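Getard tidies up, one tray at a time
2024-04-12

Spring cleaning came a little early to the Getard community room, and anyone who has ever opened the cupboard by the back door will know it was needed! The long-running swap table has collected all sorts over the winter, and the folks at Jitbridge, who look after the room, finally set a morning aside to go through it.

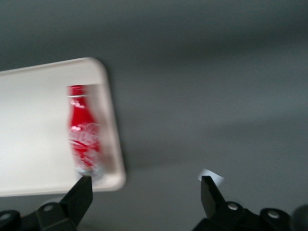
The plan was simple enough: drinks and bottles go on a white tray, and everything else gets a spot on the gray tabletop until it finds a home. By lunchtime 29 bags and boxes had been gone through (a few of them twice, because people would keep stopping to chat), and seven were packed up again for the fall swap in October.

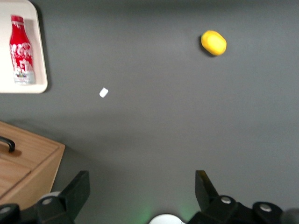
Photo: Jitbridge

A red bottle with swirly white lettering got its place on the tray, and a bright yellow oval piece that looks a lot like a lemon sat out on the table, well away from a light wooden box with a black handle. If you left something behind and would like it back, do stop in, the kettle is usually on. The room on Evar Street is open until 2 p.m.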